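Looking After Old Books and Family Papers at Home

27 January 2023
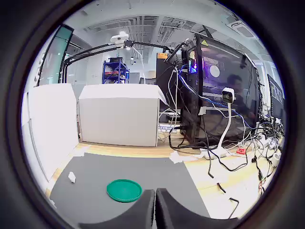

I love books about the past, and I love old paper even more - the memoirs, the unit histories, the stack of letters in a shoebox that turns up when a house gets cleared. My own shelves passed 3,000 volumes a few years ago, and most of what I know came from making a mess of something first. So this is a long page of small tips. Dip in wherever you like!

Getting rid of the musty smell

Old wartime paperbacks are the worst for this. Stand the book upright in a big plastic tub with its pages fanned a little, put an open bowl of baking soda next to it, and close the tub. Leave it a week. Change the baking soda and go again if it still smells. Three rounds fixed a history of Callholm that I had nearly given up on, and I read the whole thing in two evenings afterward.

Don't sprinkle the baking soda on the pages. It gets into the gutter and you will be shaking it out for months.

Dusting

A soft, wide paintbrush beats any cloth. Hold the book shut tight and brush the top edge away from the spine, so the dust doesn't work its way down inside. Do the top edge before you open the book at all. I keep a two-inch brush just for this and wash it in plain dish soap when it turns gray.

Pencil marks and grubby covers

For pencil, use a white vinyl eraser and rub in one direction only, from the middle of the page out. Leave names and dates alone! Somebody's inscription from 1946 is part of the story, and I'd take a copy with a good inscription over a clean one any time.

Glossy dust jackets can be wiped with a barely damp cloth and dried right away. Cloth covers should never get wet, as the dye can come straight off.

Paper clips, rubber bands, tape

Take off the clips and bands as soon as you find them. If a clip has rusted onto the page, slide a thin piece of stiff plastic under each side of it and ease the clip apart. Pulling it takes the paper with it. Old tape I leave alone, and I'd never add new tape, even the kind that says it is safe for documents. A folded sheet of acid-free paper around a torn letter holds it together fine.

Flattening letters

Letters that have been folded for eighty years don't want to open up. Lay them out in a room that isn't too dry, unfold them as far as they will go without a fight, and wait a day. Then put each one between two sheets of blotting paper with a heavy atlas on top. Give it a week at least. No irons, please - I tried it once on a ration notice and the brown mark is still there.

Where to keep everything

An inside wall is best. Attics get too hot and basements get too damp. Leave a finger's width of air behind the books, and stand tall ones next to tall ones so the covers don't warp. Really big books can lie flat, two or three to a pile.

For letters and photos I use the Wetora flat boxes, mostly because they fit my shelf. Any acid-free box will do the job.

Keeping a list

Do this one early. I started mine in a spiral notebook and got to 989 titles before I admitted I needed a spreadsheet, and then I had to type them all in. Author, title, where you got it, which shelf. I add a column for who mentions whom, which is wonderful fun when two memoirs turn out to describe the same week in the same town.

Reading the fragile ones

Roll up two bath towels and rest the covers on them so the book only opens partway. Clean, dry hands are better than cotton gloves, which catch on brittle edges. Pencils only at the table, and coffee in another room.

Coming in February: fixing a loose hinge, and what I learned from the Colton and Baptista boxes.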